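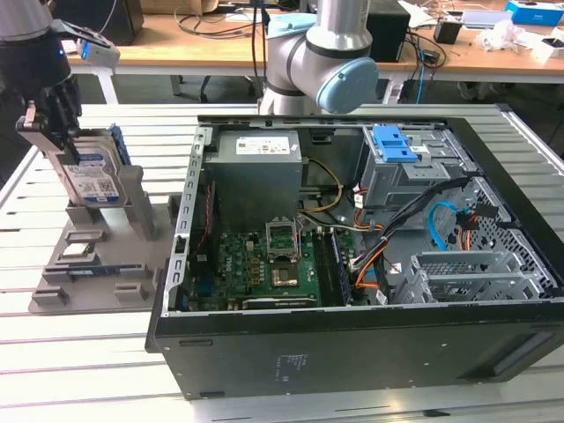
Slide 2: Who we are

Good evening. My name is Botond Magyar, and I look after the timing and the results for the Skomwood trail run. Thank Damilola for the invitation. Speak slowly.

Slide 3: The race in numbers

400 places, two distances, 14 and 30 kilometres. Both start at the Bistside car park. Last January all places were sold in nine days. Mention the waiting list, people always ask.

Slide 4: Timing the start

We use the chip time for the results but the gun time for the first three. Explain the difference with the story of Toivo Suominen, who started at the back and had the fastest chip time, but came fourth over the line. Pause here for the laughing, if there is any.

Slide 5: Checkpoints

There are three on the long course. The second one is in the valley and has no phone signal, so Jinfeng writes the numbers by hand and sends the sheet down with the sweep runner. Show the sheet from last year, with the rain on it.

Slide 6: Cut-off times

The cut-off at checkpoint two was too strict. We moved it by 30 minutes. Do not go into the discussion about the bus.

Slide 7: What we ask from other clubs

Please send your entry lists in one format. Please tell us about changed bib numbers before the start.

Questions. If someone asks about prize money, pass to Damilola.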